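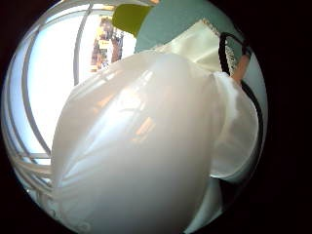

Where we are with cloth handling

Hi all, this is my November update on the Kuritz grant, covering the soft goods half of the project. The rigid objects half is in its own report and I won't repeat it here (the short version is that the mugs are fine).

Last time I promised you a first real comparison between our old policy, trained only on bench recordings, and the new one, trained on bench recordings plus home recordings made with the hand-held gripper. We have it now! We ran both on the Orkar arm with the same 33 garments, one pick attempt per garment. The old policy got 14 of them up and over to the bin. The new one got 31. I ran the old one a second time the next morning because I didn't trust a gap that big, and the total came out the same.

Most of the gain comes from shiny fabric. Satin was a disaster before – highlights slide across it as the gripper moves, and the old policy kept treating a bright streak as a fold it could grab. The home recordings are full of white and cream satin next to windows, with matte cloth bunched up right beside it, so the new policy has seen plenty of glare. It now goes for the gathered parts, where the creases are, and mostly leaves the smooth bulging parts alone.

The two misses were both thin straps. Elastic loops and cords are still our weak spot. The fingers close on the loop, the loop stretches, and the rest of the garment stays where it was. I have an idea for this (pull a little, check how far the cloth followed, regrip if it didn't) but it's only a sketch and I haven't written any code for it.

Data collection

We now have around 3000 usable home clips. I threw out the ones where cloth fills the whole view from start to finish, as there was nothing left for the tracker to hold on to. If a bit of window or rack stays visible at the side, tracking usually survives, even with the fisheye bending everything. I wish I'd worked that out in the spring, when I was telling people to get in as close as they could. Sorry about that!

What changed in the method

Two things. We stopped straightening the fisheye pictures before training, which saved a lot of processing and didn't hurt the results in any test I ran. And we moved to labeling only the moment of grip instead of every step leading up to it. The Plekberg group tried something similar on towels and were kind enough to share their notes with me.

Money and time

Spending is on plan. The replacement finger pads from Thoroddsen cost more than I'd budgeted, but I've covered that out of the travel line.

Next up is the strap problem, then a repeat of the comparison in a room the policy has never seen. I'd like to borrow a second arm for that one, so please tell me if you know of one sitting idle.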